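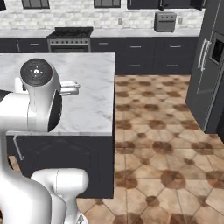
March 31, 2026

Island kitchen, sim only. Second go at the question from last week: does randomising the start pose of the arm help the policy, or does it just slow training down and make the plots prettier.

Short version of the method so I don't have to dig it out of the config again. Policy trained on the Trunholm demos, then fine-tuned on 900 scripted episodes in the island kitchen. Two arms to the comparison (sorry, two branches — must stop calling them arms).

Branch F: fixed start pose, same joint angles every episode.
Branch R: start pose drawn at random inside a box over the island top, any wrist rotation that doesn't put a link through the marble.

Everything else the same. Same seeds for object placement, same number of steps, same learning rate. Checkpoints every 10 epochs. Task is the bowl pick: go to the bowl, grip the rim, lift, hold. Success = rim off the worktop and still held when the hold timer runs out. Plate and food stay put, touching the plate is logged as a separate fault and doesn't end the episode.

First thing this morning: R looked terrible. Worse than F on every checkpoint, including on random starts, where it ought to win without trying. Nearly wrote it up as a negative result. Then looked at the resets and the random draw was happening after the first observation was stored, so the policy got one frame of the old pose and then a jump. Every episode. Fixed it in the reset order, retrained R from scratch. F doesn't need redoing, the pose never moves so the stale frame is the right frame. Checked that by hashing the first two observations on a handful of F episodes, identical.

Lost most of the morning to that. Old R runs moved to the folder called bad_reset, do not use them for anything, do not average them in.

After the fix:

F from fixed start — good, what we had before.
F from random start — falls apart. Heads for the spot where the bowl would be reachable from the usual pose, then dithers.
R from random start — clearly better than F.
R from fixed start — slightly behind F, not by enough to care until we have more seeds.

So the idea holds, so far, with 3 seeds. Not putting percentages in here until the full sweep is through because I know they'll get copied onto a slide.

Failures in R, from watching replays, in no proper order:

Approach comes in low and the fingers catch the rim from the side. Bowl skates off along the top. Physics a bit too slippery I think, friction on the bowl is still the default from the Gredusley asset pack.

Hover and stall. Gets next to the bowl, stops just over the worktop and makes tiny corrections till time runs out. Commonest one by far. Not a reach problem, joint limits are nowhere near.

Wrist flips the long way round when the draw starts it near the wrap. Known, ugly, same thing we had in the drawer task. Need to swap the angle encoding for sin/cos and stop putting it off.

Plate faults: rare, all of them from starts on the plate side. Leaving it.

The stall is the intresting one. Plotted action size against distance to the rim and it shrinks to nearly nothing just before contact. My guess is the scripted demos: the script slows down before closing, and there's a pause in it while the grasp check runs. So the policy has learned that being near the bowl means doing nothing. F has the same pauses in its data but always gets there along the same path, so it may be leaning on timing to get past them. Only a guess until tested.

Test for it: strip the pause frames from the demos (anything under the motion threshold for more than 2 steps in a row, keeping the gripper close), retrain R, change nothing else. Started that on the Ornwood box before lunch. If the stall goes and the sideways catches stay, I'll believe it.
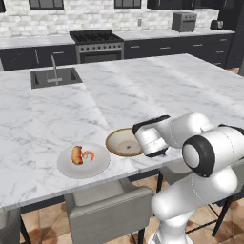
Mac Mathúna wrote back on the draft plots that stripping the pauses changes the episode length too, so any gain could just be the policy having more time left on the clock, and could we please run the unstripped version with a longer timeout next to it before claiming anything. Also asked why the threshold is on joint speed when the stall shows up in gripper position.

Fair on both. Longer timeout run is cheap, it's eval only, no retraining. Queued behind the stripped run. If the stalled episodes stay stalled with extra time then the clock isn't it. Threshold: joint speed because that was already in the logs, no better reason. Can recompute from gripper position but then a pure wrist rotation counts as a pause and gets thrown out, so it needs position and orientation together. Will do both versions and diff which frames go.

Other bits

Render and physics step out of sync by one tick when recording is on. Harmless for training, annoying for replays, contact looks late. Don't judge contact timing from the video, use the log.

Chairs under the island have collision switched on. No draw has gone anywhere near them but it costs step time. Try simple boxes.

Eval script was overwriting its own results file if two jobs finished in the same minute. Put the seed in the filename. Nothing lost as far as I can tell — seed counts match the job list.

Start box is in world coordinates, should be relative to the arm base or it breaks when we move to the other layouts in July.

To do
Check stripped run, look at loss before looking at videos
Longer timeout eval, R unstripped, all seeds
Frame diff between the two thresholds
sin/cos for the wrist
Raise bowl friction, ONE change at a time, after the above
Rerun F and R together once friction is settled, becuase the old F numbers won't be comparable

Stripped run at epoch 10, loss a touch lower than unstripped at the same point. Means nothing yet. Leaving it overnight.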